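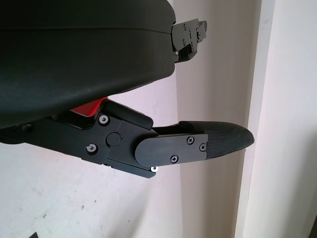
Equipment planning for robot manipulation laboratories is the process by which a college, research institute or company department decides what robotic handling equipment to acquire, in what order, and at what total cost over the life of the equipment. It covers the selection of arms and end effectors, the preparation of rooms and worktables, the purchase of spare parts, and the setting aside of funds for upkeep and eventual replacement. The term is generally used for small installations of one to four arms. Larger production lines are planned under separate industrial procedures.

Scope

A manipulation laboratory differs from a factory cell in that its tasks change often. A factory arm may repeat one movement for years, while a laboratory arm may be given a new object or a new gripper every few weeks. Planning for such a laboratory therefore gives more weight to end effectors, cabling and consumable parts than an industrial budget would, and less weight to cycle speed.

Most plans divide equipment into four groups. Primary equipment consists of the arms, their controllers and their bases. Secondary equipment consists of grippers, hands and cameras. Furnishings include tables, guards, lighting and storage. Consumables include fingertip pads, screws, tape, cable ties and the objects used in the tasks themselves. The groups are usually kept on separate budget lines, as they wear out at different rates and are often paid for from different accounts.

History of the practice

In the early years of laboratory robotics, arms were commonly bought with a single grant and maintained with whatever funds remained. The weaknesses of this arrangement became clear as equipment aged. Armindo Mendes, in a report prepared for the technical college at Brarkovstead, described a department that owned two working arms but had no money for replacement fingertips, and so used neither for most of a school year. The report recommended that no arm be ordered until its first three years of consumables had been priced and approved. This recommendation became known locally as the Brarkovstead rule and was later taken up, with changes, by several neighboring institutions.

Subira Makori extended the approach by adding a written task list to each purchase request. Under her method, the department states what the equipment will be asked to do during its first year, and each item in the request is matched to at least one task. Items that cannot be matched are moved to a second list and reconsidered at the next budget review, normally held in November.

Selection of end effectors

The choice of end effector is often the most debated part of a plan. The two common types are the parallel or two-fingered gripper and the anthropomorphic hand.

Two-fingered grippers have few moving parts and are simple to program. They are well suited to picking up blocks, boxes, bottles and other objects with opposing sides. Their fingers can usually be removed with ordinary hand tools, and the pads that touch the object are treated as wear items. Pads with a cross-hatched or ridged surface hold smooth objects more securely than plain ones, but the pattern wears down with use and collects dust. Plans commonly provide for at least two spare sets of pads for each gripper in service.

Anthropomorphic hands have several jointed fingers and can take a wider range of grasps. They cost more, contain more small motors or tendons, and generally must be returned to the maker for major repairs. A department that buys a single hand should expect periods without it. For this reason many plans place a hand on one arm and a two-fingered gripper on the other, so that simple work can continue while the hand is away.

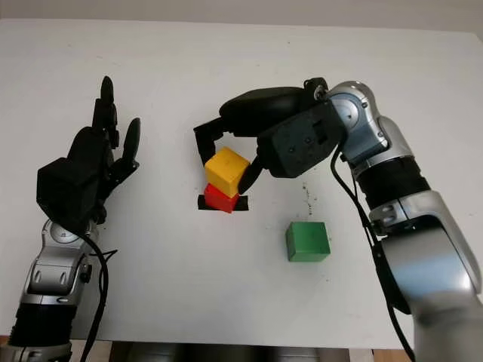
Block stacking is widely used as the reference task when these choices are compared. It requires accurate placement, a controlled release and a known target position, and the materials cost very little. Colored cubes can be bought from school suppliers or cut in a workshop, and target squares can be marked on the tabletop with tape. A department that has not settled on its research tasks may use stacking as a placeholder in the task list, provided that the entry is replaced within the first year.

Mixed arrangements carry costs of their own. Two kinds of end effector may require two sets of mounting plates, two types of cable and two software packages. Staff must be trained on both. Dean Gosling has argued that departments with fewer than three technical employees should hold to one type until the first replacement date, while Sibel Demirtaş has taken the opposite view, holding that early experience with both types prevents a larger mistake later. The Brarkovstead guidance leaves the matter to the department.

Room and table requirements

Room costs are frequently left out of first drafts. A tabletop installation requires a table rigid enough that the arms do not shake it when they stop suddenly, a floor able to carry the combined weight, and enough clear space for the full reach of each arm. Walls and door frames within reach should be entered on the floor plan, and the working area should be limited in software where contact is possible. Doors that open into the working area are to be rehung or locked.

A plain, light-colored work surface is usually preferred where cameras are used, because colored objects stand out against it. Light surfaces also show dirt and scuffs readily, and cleaning should be included in the weekly schedule. Cables require particular attention. A cable that runs along the outside of an arm bends each time the arm moves, and cables are among the parts most often replaced. Plans should state the length and type of every external cable and provide one spare of each.

Budget structure

The worked budget circulated with the Brarkovstead guidance has been widely copied. It is based on one two-arm station and excludes the arms themselves, the price of which varies too greatly to be useful. The annual lines are as follows, in dollars:

Fingertip pads and finger parts: 423
Cables and connectors: 244
General reserve for repairs: 3000

The reserve is carried forward if unspent. It may not be used to buy new equipment, a restriction introduced after a department spent two years of reserve on an additional camera and was then unable to repair a wrist joint. Emmanuel Nzioka, who reviewed the figures for a later edition, considered the cable line too low for stations in daily use and advised that it be doubled after the second year.

Training is budgeted separately. The guidance allows 14 hours for each new operator, divided between supervised work at the station and instruction in emergency stops, lifting and basic maintenance.

Purchasing procedure

A typical purchase proceeds through a request, a comparison of quotations, a site check and an order. Quotations should list the arm, controller, mounting hardware and software license as separate items, so that offers can be compared line by line. Support contracts require careful reading. Some cover parts but exclude shipping, and others end when an end effector made by another company is fitted.

The site check is carried out before the order is signed. The supplier or a member of the technical staff confirms power supply, table dimensions, door widths and delivery route. Delivery routes have been a recurring difficulty in older buildings. In one case recorded by Makori, a controller cabinet remained in a loading area for a full term because the elevator could not take it.

Acceptance testing follows installation. The department runs the first tasks on its list and records the results before the final payment is released. The Ponex checklist, first issued in draft and revised on March 28, 2019, is one of several forms used for this purpose. It asks for the condition of all visible screws and covers, the free movement of every joint, the correct opening and closing of each end effector, and the position of all external cables at full reach.

Replacement and disposal

Arms are commonly planned for a service life of eight years, grippers for four, and jointed hands for three. These periods are used for accounting and do not require that working equipment be withdrawn. Retired arms are often passed to teaching departments, where slower speeds and lighter loads extend their use. Grippers are more often kept for parts. Storage for retired equipment should be limited to one cabinet or shelf, with an inventory reviewed each November.

Criticism

The main criticism of formal planning is that it favors predictable work. Gosling has noted that a strict task list may discourage staff from proposing experiments that cannot be described a year in advance. Others have objected to the administrative load on small departments, where the person writing the plan is usually the person operating the equipment. A shortened version of the procedure, known as the Flernel form, was prepared in response and reduces the request to two pages. It retains the consumables estimate and the site check but omits the matching of items to tasks.

Related articles

Acceptance testing of laboratory equipment
Brarkovstead rule
End effector maintenance
Flernel form
Khoury method of depreciation
Ponex checklist
Shared equipment rooms in technical colleges
Spare parts inventory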